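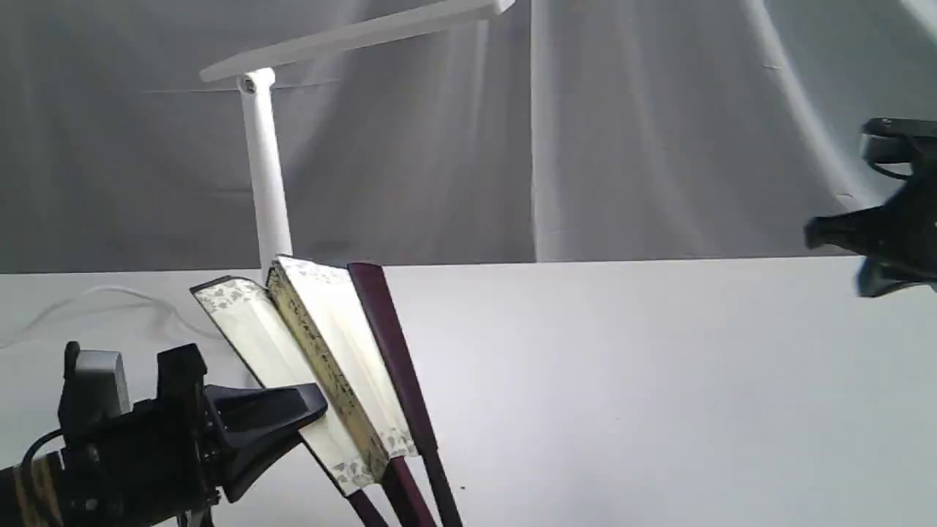 Light travels in straight lines. It leaves a lamp or a window, crosses the room, and keeps going in the same direction until it meets something. After that, three things can happen to it: it can bounce off, it can be soaked up, or it can pass through. Most objects do a mixture. The gray cloth behind the desk lamp and the open book is one piece of color, but it does not look like one gray. It is darker on the left and lighter toward the center and right, where more light lands on it directly. Each fold faces a slightly different way, so each fold receives a different amount.

## Why folds look dark and light

Hold a sheet of paper flat under a lamp. It receives the full beam. Now tilt the sheet slowly until it is almost edge-on to the lamp. The same beam is spread over more paper, so every part of the paper gets a smaller share and looks darker. The paper has not changed. Only its angle has.

Cloth hung loosely does this many times over. One side of a fold faces the light and the other side faces away from it. Your eyes use these changes to work out the shape. People who draw call this *shading*. With a pencil and one shade of gray you can draw a whole curtain, as long as you put the dark parts in the right places.

## What a desk lamp head does

A bulb with no cover sends light in nearly every direction. Much of it goes to the ceiling and the walls, where a reader does not need it. A lamp head blocks some of those directions. Many heads are also white or silver inside, and this sends part of the blocked light back down toward the desk.

The hinge is the part where the pole meets the head. It lets you change two things:

- **Angle.** A head that points straight down lights a small patch strongly. A tilted head lights a longer patch, and the far end of it is dimmer.
- **Direction of the shadow.** A shadow falls on the side away from the lamp. If you write with your right hand, a lamp on your left keeps the shadow of your hand off the words.

Distance matters too. If you move a small bulb twice as far from the page, the page receives one quarter of the light. This surprises many people, who expect one half. The light has spread out sideways and also up and down, so it is shared over an area four times as large. A long, flat lamp follows a slightly different pattern when it is very close to the page, but it still gets dimmer as it moves away.

## Shiny and matte

There are two main ways for light to bounce.

**Mirror reflection** happens on very smooth surfaces. Light that arrives at one angle leaves at the matching angle on the other side. A mirror, a still pond and a polished spoon all do this.

**Scattered reflection** happens on rough surfaces. Paper looks smooth, but under a microscope it is a tangle of fibers. Light hits the tangle and leaves in many directions. A surface like this is called *matte*.

Plenty of surfaces do some of each. A matte tabletop can still show a bright patch where a light is reflected toward your eye, but the edges of the patch are soft. On glass the edges would be sharp. A bright patch like this is called *glare*.
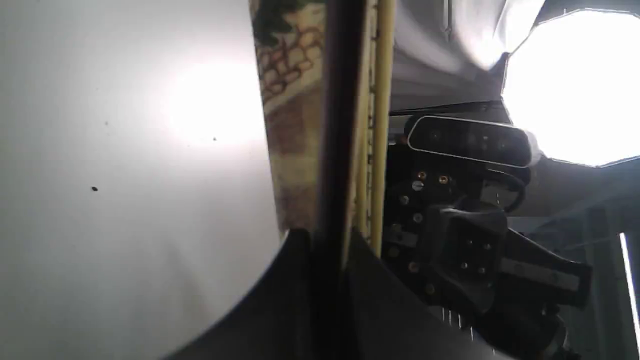
*A soft, round patch of glare on a pale matte surface, beside a printed picture of a stone wall.*

Glare depends on where you are looking from. Move your head to one side and the patch moves too. Shadows and printed marks stay where they are. This is a good way to tell them apart.

## Printed light

A picture of a stone wall usually has light and dark in it as well, but these are made of ink. The printer puts down cream for the bright part of a stone and brown for the gap beside it. Your eyes read the pattern the same way they read real folds in real cloth, and the stones seem to bulge even though the picture is flat.

You can test this. Put a printed picture of stones under a lamp and turn it upside down. The painted shadows turn with the page and now fall on the opposite side. For some people the stones suddenly look like hollows. The brain tends to expect light to come from overhead, so it changes its mind about the shape.

## Try it: the folded cloth test

You will need a plain cloth, a desk lamp, a pencil and paper. Ask an adult before moving the lamp, and do not touch the bulb.

1. Hang the cloth loosely over the back of a chair, well away from the lamp.
2. Close the curtains so that the lamp is the main light in the room.
3. Place the lamp to the left of the cloth. Draw the dark parts only.
4. Move the lamp to the right. Leave the cloth alone. Draw the dark parts again on a new sheet.
5. Compare the two drawings.

Many of the dark parts will have changed sides – the places that were bright in the first drawing are often the dark ones in the second.

*Text by Sota Chiba, Mirnstead. Sheet 5: Light at the Desk.*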